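**Merum to open returns centre in Brudthorpe**

July 27, 2018 - Merum, the mail-order homeware company, has confirmed that its new returns centre in Brudthorpe will open to customers next April.

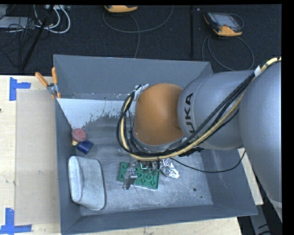

Residents who replied to the company's consultation asked mainly for longer opening hours, one of them remarking that a counter which shuts at four "is no use to anyone with a job in town". Merum has agreed to keep the counter open until seven in the evening.

The site covers 3824 square metres on the former Oda furniture yard and will replace three smaller depots. Customers will be able to bring back unwanted goods in person, without booking, and receive a refund within 4 working days. Postal returns will continue on the present terms.

The company received 1032 replies to its consultation. Lorries will use the northern entrance only - a condition of the planning consent - and the footpath to Seo Lane will remain open during building work.

A summary of the replies is available on request from the Merum press office.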